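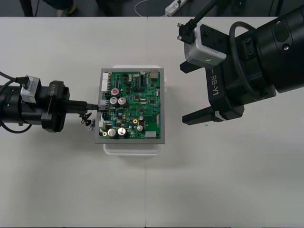
PRESS RELEASE
Jul 7, 2022

Probert opens its Grendcombe workshop to anyone who has ever lost a fight with a connector

GRENDCOMBE – Probert will open the doors of its automation workshop to the public this month, and visitors are invited to watch two robot arms do a job most people would pay to avoid: plugging small cables into circuit boards.

The demonstration comes out of the Bruvorden project, which began in March and has since taken over most of the good bench space. Each session lasts 90 minutes. Visitors can stand close, ask questions and, if they feel lucky, try the same connector by hand. The arms do not gloat. Our engineers make no such promise.

"People come expecting backflips," said Branwen Ruddock, who runs the workshop. "What they get is a gripper lining up a plug, very slowly, while six adults hold their breath. I still think it's the best show in Grendcombe, though I admit the competition is a bowling alley."

The workshop covers almost 4000 square feet, and the tour takes in the test benches, the parts store and a coffee machine that remains fully manual. Staff from our Rovness office will be on hand to talk about jobs and training.

Admission is free. Places are limited and should be booked through the front desk, extension 3615. Closed shoes, please. Children are welcome with an adult, and adults are welcome with a child who can explain things to them.

Media contact: Branwen Ruddock, Probert, Grendcombe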